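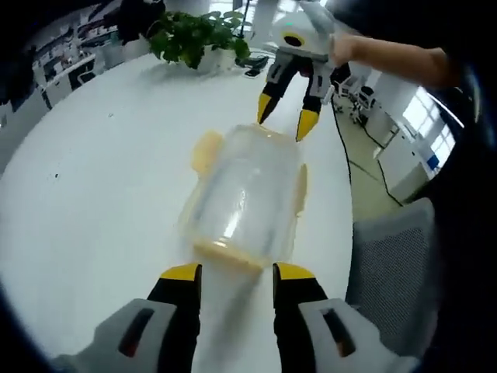
换罐子这件小事

七月里我把厨房的储物罐从头理了一遍,顺便把一直没写的东西记下来。题目叫换罐子,内容其实有点杂:买罐子、洗罐子、倒东西、擦桌子,还有一盆一直没挪走的植物。

先说为什么换。我住的这套房子厨房很窄,台面只够放一块砧板和一个电磁炉,所有的瓶瓶罐罐都塞在水槽上方的吊柜里。原来用的是各种吃完留下的玻璃瓶,果酱瓶、酱菜瓶、咖啡瓶,高矮不一,叠不起来,拿后排的东西要先把前排搬出来。去年十一月掉过一个,碎在水槽里,捡了半个晚上。从那以后我就想换成轻一点的塑料罐。

拖到今年才动手。罐子是分两次买的。第一次在Telloveo上订了一批Plusach的,带盖,侧面有卡扣。第二次补了几个Parry的直筒罐,没有卡扣,只是口大,倒东西方便。两种放在一起不算整齐,但各有各的用处,我也懒得退。

卡扣罐的好处是倒着放也放心。我装的是干货:红豆、薏米、木耳、虾皮。这几样最怕受潮,以前用玻璃瓶的时候,铁盖子会锈,锈了就拧不紧,虾皮放两个月就有味道。换了以后我在罐口垫了一圈厨房纸试过,放一夜,纸还是干的。这个办法不算严谨,自己家里用够了。

缺点也有。卡扣扳多了会松,右边那个尤其容易松,可能是我习惯用右手先扳。另外塑料壁不是全透亮的那种,有点雾,隔远了分不清红豆和赤小豆,只好贴标签。标签我用的是普通的纸胶带,油性笔写名字和装罐的月份。不要写在盖子上,盖子洗的时候容易互相拿错,写在罐身上就没这个问题。

洗新罐子的步骤记一下。

第一遍用温水加洗洁精,里外都洗,盖子里的胶圈要抠出来单独洗。胶圈上常有一层滑滑的东西,不洗掉会有塑料味。

第二遍用小苏打水泡30分钟。水不要太烫,我有一次图快用了刚烧开的水,罐底鼓了一块,后来放在桌上总是晃。

第三遍清水冲,倒扣在架子上晾。晾干之前不要盖盖子。我一般头天晚上洗,第二天下午再装,中间用手摸一下罐底的角落,那里最容易存水。

如果晾了一天还是有味道,可以放一小撮茶叶进去,盖上,隔两天倒掉。用过的茶叶不行,要干的。

这一批东西连罐子带运费一共257块。我之前看过一套成套的玻璃密封罐,带木架,标价2,682,看了两次还是关掉了。朋友Yaa Quaye家里用的就是那种,摆出来确实好看,她也承认架子上的灰要常擦。我的罐子都在柜门里面,没有人看,便宜的就可以。

装罐那天我没有在厨房里做,都搬到外面的圆桌上了。圆桌是Deler的,白色桌面,搬家的时候从上一任租客那里接手,没花钱。厨房台面太小,摊不开,圆桌四面都能站人,干货按种类一堆一堆放好,装完一样收一样。桌上那盆绿植我本来想挪到窗台去,窗台晒得厉害,叶子会黄,就让它留在桌子靠外的那一边了,不碍事。

Édgar Lozano那天也在,他对干货没兴趣,倒是把冰箱里几瓶剩了底的东西全拿了出来,问我要不要一起处理。有半瓶蜂蜜、一点糖浆、一瓶不知道什么时候买的芒果汁。我原本没有这个打算,既然拿出来了,就一起收拾。

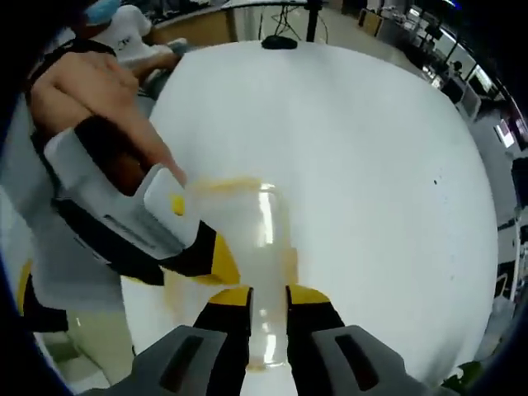 液体比干货麻烦得多,我的习惯是尽量一次倒完,中间不停。停一下,瓶口就会挂一滴,再倒的时候这一滴多半顺着外壁流下去。稠的东西更明显,流得慢,看着像是没有了,瓶子一竖起来又往下走。高的透明直筒在这种时候比矮罐好用,壁上沾了橙黄色的东西,哪怕只是靠近底下有一点淡淡的琥珀色,也能一眼看到,洗的时候知道该刷哪里。不好的地方是筒深,手伸不进去,要用长柄的海绵刷,没有的话可以拿筷子绑一块旧布。

倒液体之前先把接的容器立稳,最好有人扶着。空的塑料筒很轻,袖子碰一下就倒。夏天大家穿得少,没有袖子的问题,但手肘一样会碰。我现在的做法是在底下垫一块拧干的湿抹布,防滑,漏了也顺手吸掉。

漏斗我也试过。果汁可以用,蜂蜜不行,堵在细口那里,半天下不来,最后洗漏斗花的时间比倒蜂蜜还长。蜂蜜如果结晶了,先连瓶子放进温水里坐一会儿,等能流动了再倒。瓶子外面的水要擦干,不然水珠会跟着滴进去,混了水的蜂蜜放不久。

再说擦桌子。白桌面好处是脏了看得见,坏处也是这个。带糖的东西要趁没干的时候擦,先用干的厨房纸吸,从外往里收,不要一上来就用湿布抹,一抹就是一大片,干了以后发黏,胳膊放上去会粘住。吸干净了再用湿布擦两遍,最后干布擦一遍。已经干掉的就拿热毛巾敷一会儿,不要用指甲刮,哑光的桌面刮出印子以后补不回来。

桌上的小黑点是另一回事。有的是茶叶末,有的是木耳碎屑,一擦就走。擦不掉的我用牙膏试过,效果一般,后来就随它去了。

地上也要看一眼。我们家地面是浅灰的,糖水滴上去不明显,第二天拖鞋踩过去会有撕胶带一样的声音,顺着声音找就能找到。

收拾完以后的分配大致是这样:

卡扣罐放干货,横着竖着都可以,我放在吊柜下层。

直筒放常用的、用得快的东西,比如麦片和挂面,不放液体过夜。筒口没有胶圈,进了冰箱会串味。

旧玻璃瓶留了四个,两个装蜂蜜和糖浆,一个装花椒,还有一个空着备用。其余的洗干净送去楼下回收了。

芒果汁最后没有留,日期过了。

还有一件没做完的事,就是米桶。现在的米还装在原来的袋子里,用夹子夹着口。直筒太小,一袋米要分好几个,我不想那样分。等下次看到合适的再买,买了再来补一段。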